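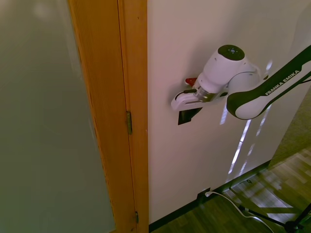 Robot arm at a white door panel

Claiming weights, what does my horse actualy carry?

My mare Lindgren is down for the 1400m at Clonholm in January. Topweight, and we've put a 4kg claimer on her. Trainer says fine, my brother in law says the claim doesnt count in this grade. Who's right? Own a small share only so don't like to keep ringing the stable.

Ylva Sandberg

Depends on the race conditions. Open handicap, claim normally counts. Set weights or black type, usually not. Look at the bottom of the race entry, it'll say "apprentices can claim" or it won't. Also check the minimum weight, some riders can't get down to it anyway.

railbird876

just ask the trainer, you pay the bills. and 4kg at 1400 is plenty, wouldnt worry. had a share in Vimolex years back, ran 9th with the full claim lol

oldmaidenplate

Ylva's got it. One more thing, if your apprentice gets hurt or swapped on the day and a senior rider gets on, the claim is gone and she carries the full weight. Happened to us with Rornach, last 200 he was out on his feet. Watch for rider changes in the morning.

thirdshare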